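Clekard cuestiona el 'doblado perfecto' y publica su propia guía de prendas deportivas

La firma de organización doméstica revisa 16 métodos de plegado y solo recomienda dos

Diciembre - Doblar una camiseta en tres segundos, ganar medio armario, no volver a planchar. Clekard ha dedicado los últimos meses a comprobar promesas de este tipo y presenta ahora Verau, una guía gratuita de plegado de ropa deportiva que empieza por desconfiar de casi todas.

El equipo repitió 16 métodos difundidos en manuales y vídeos con un lote de 811 prendas usadas, entre camisetas, sudaderas y pantalones cortos. Casi 100 se desdoblaron al primer traslado de la mesa al cajón. En siete de los métodos, el resultado ocupaba lo mismo que una prenda doblada sin técnica alguna.

"Llevamos años oyendo que doblar bien cambia la vida. A mí me ha cambiado un cajón, y no del todo", afirma Hamish Halliday, responsable de contenidos de Clekard. "El tejido deportivo resbala y los ribetes tiran hacia donde quieren. Un rectángulo razonable nos parece suficiente."

Verau recomienda dos plegados: uno plano, para estantes, y otro con el borde inferior enrollado, para cajones y bolsas. La guía admite que ninguno evita las arrugas y desaconseja comprar plantillas de plástico, incluida la que la propia Clekard vendió bajo el nombre Innes y que deja de fabricarse este mes.

La empresa tampoco promete ahorro de tiempo - las mediciones variaban demasiado de una persona a otra para dar una cifra.

La guía puede consultarse en la web de Clekard y en las tiendas Wasow, donde se entregará impresa hasta agotar existencias.

Contacto de prensa: Hamish Halliday, Clekard.
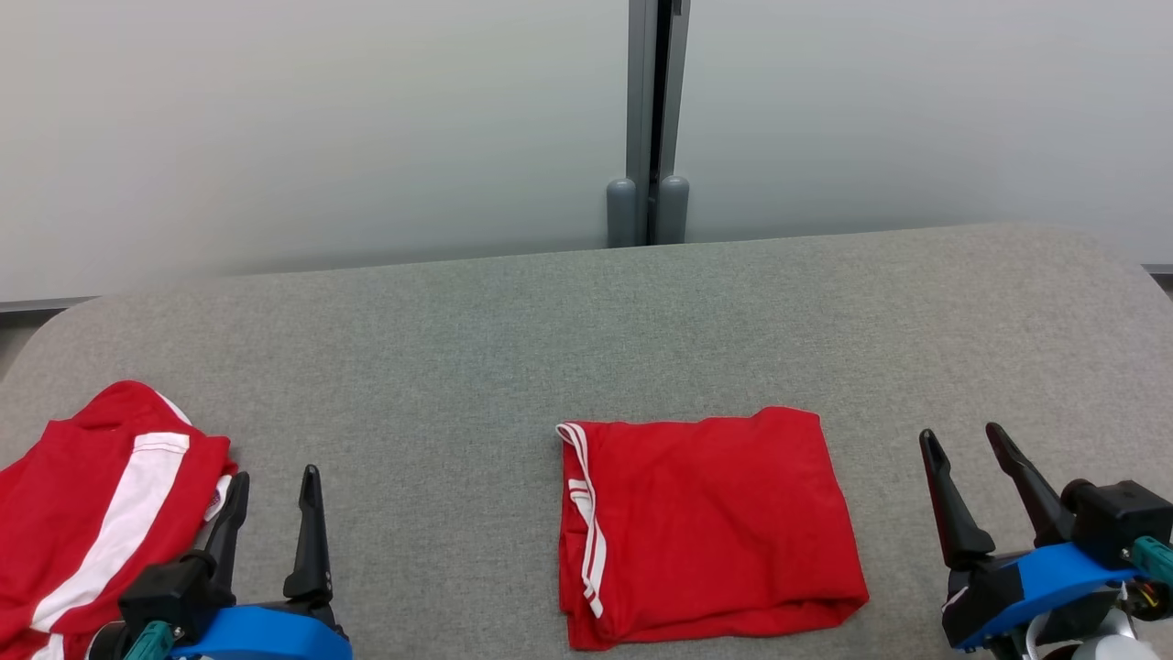 Prenda roja con ribetes blancos, doblada sobre una superficie gris.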